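Robots in the Workplace – notes from the Brokotico visit

Those of you who came along on Tuesday can skim this first bit, but plenty of you had the clash with the stats lab, so I'll go through it properly. Brokotico had their doors open for the day and we got the afternoon demonstration, run by Alper Sezer, who was very patient with us (thank you to whoever asked the really good question about kitchens!).

1. The pouring task

The job sounds almost silly when you write it down. There's a cup with some dry grainy stuff in it, there's a mixing bowl, and two arms have to get the one into the other. You and I would do it while talking on the phone. 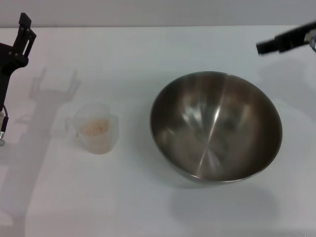

Alper's point was that pouring is hard to write rules for. Grains stick, then they all go at once, and how far you tip depends on how much is left. So his team shows the arms the task over and over and lets the software learn from the recordings – 2,000 of them so far, 88 of those thrown out for bad lighting. Have a think about which jobs in your own placement would be like that.

2. What the arm gets to look at

I'd always pictured one big camera up on the ceiling. Each arm at Brokotico has its own little camera down by the wrist, and it goes wherever the wrist goes. Great when you're close to something, much less great when you're pointing the wrong way. 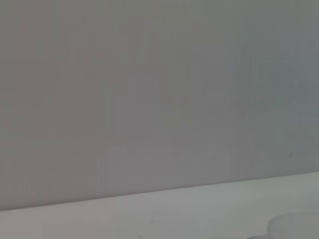 Fig. 2. Wrist camera: mostly wall, with part of a pale, rounded object in the bottom right corner.

Write this one down, as it comes up again in week 4: a camera view can be perfectly good and still tell you next to nothing. The software has to learn which view to trust at which moment, and that's a lot of what the recordings are for. Now compare a view with even less in it. 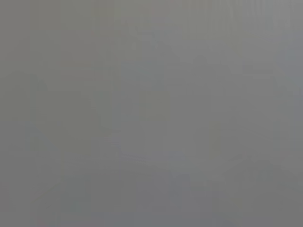

3. For the seminar

Read the Cilholm chapter, all 36 pages I'm afraid, though the middle goes quickly.

Pick one task from your placement and note down every point where you'd need to look from somewhere else.

Compare Brokotico's way of working with the Drimen case from last time. Who does the teaching in each one, and who gets paid for it?

Bring your visit notes if you have them, even scruffy ones.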